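Spent the morning at the Karton open day. Notes in order, mostly for people who work on picking and will want the details. Thread.

Karton does small-batch packing cells. The building is an old print shop, one floor, five demo stations. You get a badge, a map and a time slot. My slot was for the household cell, so that is where most of these notes come from.

The task at that station is plain to state. Take items from an open cardboard box on one side of a table, put them in a wicker basket on the other side. No fixtures, no tray inserts, no markings on the tabletop. The other things on the table stay where they are.

Planner is Nakora, their own. The grasp model is licensed from Ruvel. I asked whether the two share a scene model and the answer was "partly." The planner keeps its own collision map and takes only grasp poses from the other side.

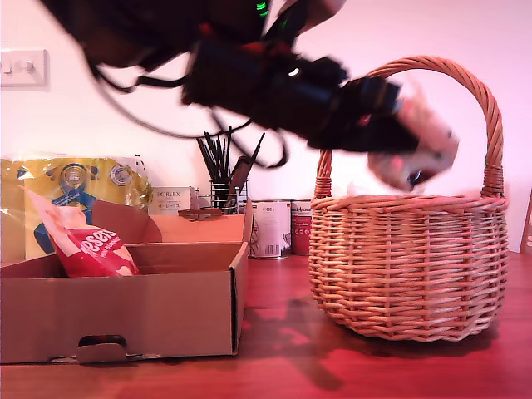 Posted by the author
Controls engineer, packaging lines
April 6, 2019

The basket is the hard part of this setup. It has a tall arched handle, so the gripper has to come in under the arch or go around it. Nakora treats the handle as a solid hoop with a margin. Set the margin too wide and there is no path left.

Clutter is the other half. Wire utensil holder with long dark utensils standing up in it, two tins between the box and the basket, a big yellow package against the wall. Thin wire is bad news for most depth sensors. I would have liked to see the raw point cloud. They don't show it on the floor.

Cables hang under the arm in long loops. On a production cell I would want those dressed close to the links, with strain relief at each joint. One loop dips toward the tops of the utensils. The collision map models the links and the gripper and leaves the cables out. I asked. It is on their list.

Numbers from the handout at the station: 580 transfers attempted in the last internal run, 539 completed without a person stepping in. That is a little under 93 percent. Drops and planner timeouts are lumped together in the remainder, which makes it hard to say what to fix first. I asked for the split and was told to email.

Lighting at this station is pink. It tints the wall and the tabletop. If you judge a vision system by color alone you will have a bad day here. The Ruvel people say their model leans on shape. The handout has no figures comparing it with white light.

Speed: the arm moves quickly on the transfer. Cycle time on the handout is given as a median only. No spread, no worst case. For a line engineer the worst case is the number that sets your buffer.

Also saw the Schumacher station, which is a carton erector with a vision check on the glue flaps. Solid, conventional, well guarded. Rated for 82 cartons per hour on the largest size. Good access to the glue head, bad access to the filter behind it.

Questions I left with: how the margin on the handle is picked for a new basket, what happens when an item sits above the rim and blocks the next one, and who retrains the grasp model when the product mix changes.

Slides go up on the Karton site later in April. I'll add the failure split to this thread if they send it.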